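**Ticket 247 · mesa blanca grande, sala 2 · poca luz y cables sueltos**

Estado: abierto
Sede: Seltthorpe
Prioridad: la que sea, pero que alguien lo mire

Resumen rápido porque entro a las cuatro. La mesa blanca de la sala 2 no se puede usar bien por la tarde. Dos cosas: la luz y los cables. Van juntas porque al mover la mesa para arreglar una se fastidia la otra.

**Luz**

- El que se sienta se hace sombra a sí mismo. Cabeza y brazos encima de lo que tiene delante.
- Fluorescente del fondo: encendido, no parpadea. Llega poco.
- Cambiado el tubo en mayo (ticket 203, cerrado). Mejoró un par de semanas, luego igual. O nos acostumbramos, no sé.
- Persiana subida del todo: por la mañana bien, por la tarde nada, el edificio de Udier tapa el sol.
- Probada lámpara de pinza del almacén. La pinza no abre lo suficiente para el canto de la mesa. Devuelta.

**Cables**

- Bajan por encima del tablero, sin canaleta ni nada.
- Los pegué con cinta de carrocero. Se despega en un dia.
- Pasados por detrás: no llegan. Falta un palmo, como siempre.
- La canaleta adhesiva que mandaron de Trurkville es para pared, con la curva no agarra.

Estado de la mesa esta tarde, con la persiana arriba. El rojo se ve granate en cuanto le cae la sombra encima, y arriba está el cable blanco cruzando por donde se trabaja, con otro oscuro un poco más a la derecha:
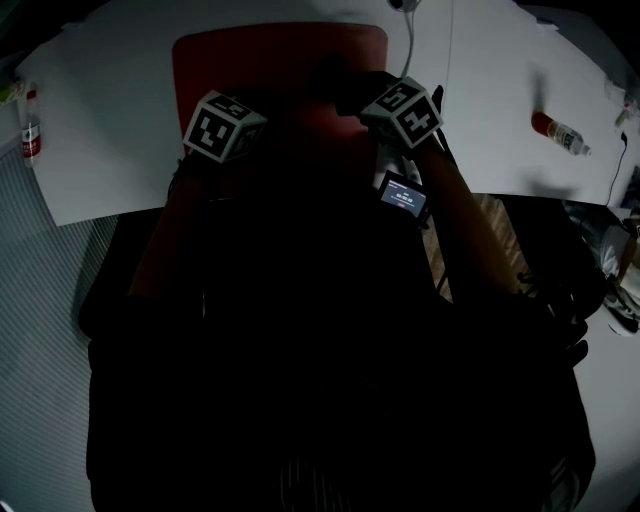

Omoregie: lo de la luz no es el tubo, ya lo dije en el 203. La mesa está puesta de manera que la lámpara del techo te queda a la espalda. Giradla un cuarto de vuelta y probad antes de pedir nada. Y la cinta de carrocero fuera, por favor, que luego deja pegote y lo blanco se queda gris.

Vale. Cinta quitada. Pegote hay, sí, sale con alcohol pero hay que frotar.

Lo de girar la mesa, probado:

1. Desenchufar todo. Levantar entre dos, arrastrando raya el suelo.
2. Cuarto de vuelta a la izquierda. La luz mejora bastante, la sombra cae hacia un lado y no justo delante.
3. Pero: la silla del fondo queda contra el radiador y los cables ya no llegan ni por encima.
4. Vuelta a como estaba.

A la derecha no lo he probado, está el armario. Habría que vaciarlo primero y hoy no me da tiempo.

**Lo que haría falta**

- Alargadera de las planas, blanca si hay. Con eso se puede dejar la mesa girada y bajar los cables por la pata.
- Bridas o velcro para la pata. Velcro mejor, que las bridas luego las corta cualquiera con el cúter y se lleva el cable por delante.
- Lámpara de pie, o pinza que abra más. Mediré el canto mañana y lo pongo aqui.
- Correr la silla o quitarla. Casi siempre está vacía.

No pidáis otro tubo. Tampoco otra mesa, esta está bien, no cojea, se limpia fácil.

Pendiente: respuesta de almacén por la alargadera. Si no tienen, la traigo de casa y ya la etiquetaré para que no desaparezca como la otra.

Dejo el ticket abierto. No lo fusionéis con el 203, que aquel era solo el tubo.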